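Drinks trays, plastic tumblers and where they all live - small kitchen help

Home > Kitchens and Dining > Storage and Tidying

tealandtired
Started this thread 24th February

Right, need opinions before I lose the will. Doing up the drinks corner (the dark teal flowery paper one, some of you will remember the argument about that) and it's nearly there. Grey marble-look top is in, hook rack is up on the rail at the back. Problem is the glasses. All plastic, all different colours, no cupboard over there. So at the moment they go on a tray and the tray sits out.

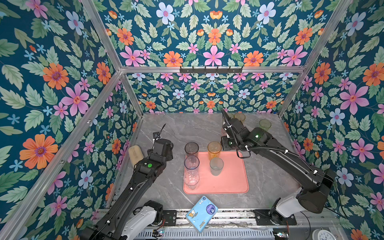
The tray is the Flindevwood one, salmon pink, rectangular, got it in September from Rosalba Greco's shop when she was clearing stock. Love the colour against the paper. Husband says it looks like a school dinner. Anyway five cups go on it comfy, and I own more than five. Do I

get a bigger tray
get a second tray
stop buying tumblers (no)

Ta in advance, typing this with a toddler on my foot

GinevraSala
Second tray. Bigger trays are a pain to lift when loaded, ask me how I know. Went for a huge one from Celar, could not get it through the back door without tipping it sideways, cordial everywhere.

Also the paper is gorgeous, ignore husband.

stellan_a
Disagree on second tray. Two trays on a small top and you've no top left. Stack the cups. Problem solved in 3 seconds.

tealandtired
They don't stack!! Well. Two of them do and then get stuck. The teal bobbly one is cone shaped so you'd think it would go inside something but the bobbles grip. Had to run the hot tap over it last time.

stellan_a
Ok fair. Then get rid of the ones that don't stack.

GinevraSala
Stellan you can't just tell people to bin their glasses

stellan_a
Didn't say bin. Charity shop. Or the shed, for paintbrushes.

carmela.guerra
Popping in because I had the same thing with picnic ware. What are you using them for? If it's everyday, keep out what the household uses in a day and put the rest away. We're four people, there are four out. The rest in a Mancuso crate under the stairs, come out for barbecues and go back. Took about 40 minutes to sort the lot incl. washing the crate, which was rank.

Also wipe the tray. Matte ones mark like anything.

tealandtired
Everyday for the kids, and then everything when people come round. Yes to the marking. Mine's got scuffs already and it's hardly been anywhere. Doesn't bother me much from standing up.

Had everything out on the top this morning to see what I've got. Tray at the front, glasses behind.

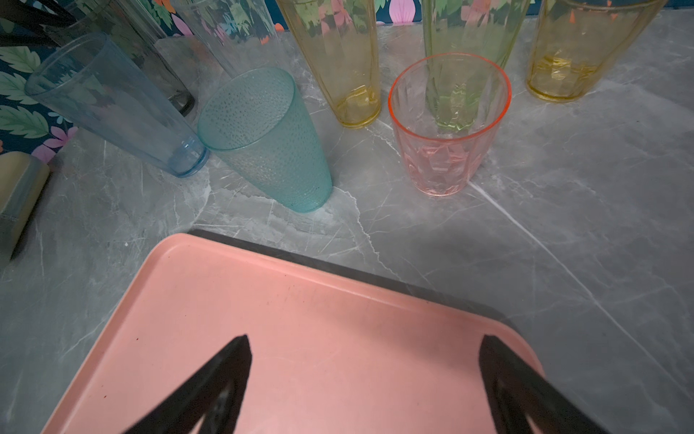

Eight glasses and the pink tray. Pale blue tall one and the teal bobbly one lying down.

So eight. The tall blue one is the awkward one really. Fine on the worktop, bit wobbly on the tray once somebody picks the whole thing up. Tempted to keep it lying down but then it rolls.

GinevraSala
Oh they're lovely together though. I'd keep all of them out. See why you don't want them in a cupboard.

Is that something dark under the pink tray?? Another tray?

tealandtired
Yep! Dark grey one, old, lives underneath. I know I know, so technicaly I have a second tray. Never counted it because it's boring.

stellan_a
So this whole thread and you already own a second tray

tealandtired
I am aware Stellan

carmela.guerra
Well that's your answer then. Dark one for the spares, pink one for the five you like. Dark one can go on top of the fridge or wherever when it's not needed.

Only thing I'd say, put something thin between if you keep them stacked, tray on tray slides. Bit of that rubbery drawer liner, cut small so it doesn't show.

JankaH
Liner goes sticky after a year or so, at least mine did, and left a mark on a white tray that never came off. I'd use felt dots. Four corners, done.

Different question, are you leaving the sponge out on the top? Saw it over by the wall in your first pic. With that paper I'd be nervous of splashes. Ours (Trulance, paste the wall type) bubbled behind the kettle and we had to patch it. Janka Hubáček's law of wallpaper, it always bubbles where you run out of roll.

tealandtired
Sponge is for the top, it wanders. Good point about splashes though, it'll go back by the sink. Is there a clear thing you can paint on? Paper is ordinary stuff not kitchen stuff, before anybody shouts.

JankaH
There's decorators' varnish, the flat kind. Test a bit somewhere hidden first, it can darken the colours, and on dark teal you might get shiny patches when the light's sideways. I'd do a strip along the bottom and leave the rest.

GinevraSala
Or a perspex upstand? Low one. You'd still see the flowers.

stellan_a
Perspex scratches. Varnish.

GinevraSala
Varnish yellows!

JankaH
Not the water based ones, or not so you'd notice. Ours has been fine.

carmela.guerra
Could use those hooks for something as well. Mugs if you have any with handles, teatowel, bottle opener on a string. Would leave more room on the tray.

tealandtired
Hooks point up so light things only I reckon, but teatowel yes. No handles on any of the tumblers sadly.

OK so plan. Felt dots, dark tray for spares, sponge back to the sink, varnish test behind where the bread bin's going. Will report back on the varnish if the toddler lets me near a brush. Still not getting rid of the bobbly one.

stellan_a
Measure the top of the fridge before you put a tray up there. Ours slopes.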